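Table Clearing, Bench Notes and Gallery
16 Jul 2022
By Brenda Mansilla

Clearing a table is a useful test chore. It needs no tools, every adult can do it without instruction, and it contains most of what a machine still finds hard: transparent packaging, thin flat objects, rims, handles, and items that lean on other items. We have been collecting demonstrations of it with hand-held grippers in the Mostholm meeting room and training from those. The current set holds 2,837 demonstrations, of which 2,457 passed review. The usual reason for rejection is a grasp that leaves the view before the fingers close.

The question people send us is whether any of this can be left running at home or at the end of a shift. For single rigid objects on a flat surface, nearly. For a table as people leave it, no. The gallery is short this month and stays with drinks.
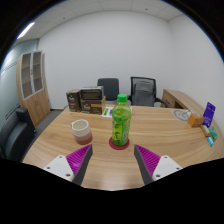 Approach to a green bottle on its coaster, fingers open, cup to the left.

Bottles are the easy class. The body is close to a cylinder, the cap gives a clear top, and the ribbed pads tolerate a few millimeters of error on either side. The difficulty comes one step later. A policy that has learned "pick up the bottle" has no opinion about the coaster. In our Emero trials the arm returned the bottle to the table beside its coaster often enough that we now score the two as separate steps. A person does both without noticing there are two.

Neighbors matter more than the target. With clear space all around, the planner takes the direct line and closes. With a cup within a hand's width, it either slows down a great deal or picks an approach angle that puts the wrist somewhere awkward for the lift. Shazia Memon has been sorting the trials by clearance and finds that spacing predicts success better than object type does. Her write-up is due in October.
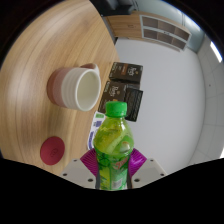

Cups and mugs are a different problem. An upright mug can be taken by the body or by the handle, and both work. A mug on its side offers a curved wall, an open mouth and a handle that may be facing away from the fingers. Demonstrators solve it in one motion, hooking or pinching and rotating during the lift. The trained policy tends to pinch the wall, lift, and set the mug down in the same orientation. We ran 68 trials with mugs on their sides and counted a success only when the mug ended upright. The result was poor enough that we are recording 600 more demonstrations of that one motion before repeating the test.

Flat items remain unsolved with this finger design. Loose paper and coasters have to be slid to an edge first, and the Janjua fingertips we tried for direct pickup wore down too quickly to be practical.

For shop floors the outlook is better, mainly in places where items arrive in fixed positions. Packing stations control spacing. Kitchen tables do not.

Comments (3)

pendus_line2: We see the same spacing effect at Pendus with shampoo bottles. Adding a nudge step before the grasp helped more than retraining did. Costs a second or two per item.

R. in packaging: Do you score a wall pinch on the mug as a failure if it gets upright in the end?

Brenda Mansilla: Success if upright, but we log the grasp type. Wall pinches slip more when the glaze is smooth.

Contact: Mostholm bench group, gallery desk | © 2022 Mostholm | Back to top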